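Jadum Systems
Careers: Open Positions

Financial Systems Analyst, Inventory and Purchasing
Bestthorpe office, full time
Posted Jun 1, 2022

Jadum Systems implements and supports business management software for outpatient clinics, rehabilitation centers and home care agencies. Our clients run their own scheduling and patient record systems, and they rely on us for the ledger, purchasing and stock control that sit beside them. We are seeking a Financial Systems Analyst to join the Inventory and Purchasing group at our Bestthorpe office.

The group currently supports 16 client organizations. The analyst will be assigned first to the Flitivbridge program, under which a network of rehabilitation clinics is replacing its spreadsheets with a single purchasing module. The first sites began using the module in May. The remaining sites will follow in stages, and the analyst will be expected to take part in each stage from data preparation through the close of the first month of live use.

Duties

The analyst will review each site's item list before import, remove duplicate records and assign units of measure and ledger accounts. A typical site brings 775 item records, many of them entered under more than one name. Final approval of the list rests with the client's finance office.

The analyst will also configure approval limits for purchase orders. Under the standard setup, any order above $400 requires a second approval, and exceptions must be documented and signed by the client before they are entered in the system.

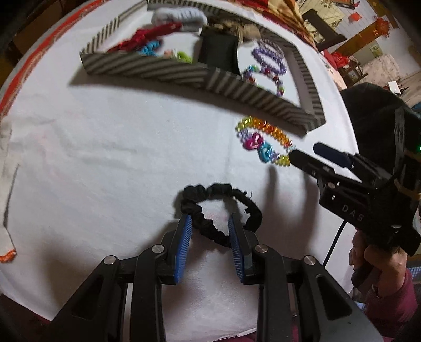 Further duties include reconciling goods received against vendor invoices during the first month-end close, preparing written procedures for clinic office staff, and answering support requests passed on by the help desk. The analyst will attend the weekly program call and keep the issue log current.

Travel to client sites is required for 2 days in most months. Mileage and lodging are reimbursed under the company travel policy.

Required qualifications

Applicants must hold a bachelor's degree in accounting, information systems or a related field, or have equivalent work experience. At least two years of work with an accounting or resource planning system is required, including direct responsibility for purchasing or inventory records. Applicants must be able to write basic database queries and must be comfortable explaining a posting error to a person with no accounting background.

Preferred qualifications

Experience in a health care setting is preferred. Familiarity with data exchange between clinical and financial systems is helpful, as is prior work on a fixed asset register.

Terms of employment

The position is salaried and includes medical and dental coverage, paid leave and a retirement plan. New employees work on site during the first three months. A hybrid schedule may be arranged after that period with the approval of the group manager.

How to apply

Send a resume and a cover letter to the Human Resources office in Bestthorpe, giving the title of the position in the subject line. The cover letter should describe one system conversion or data cleanup in which the applicant took part. Selected applicants will be asked to complete a short reconciliation exercise before the interview.

Jadum Systems is an equal opportunity employer. Applicants who need an accommodation during the hiring process should contact Human Resources.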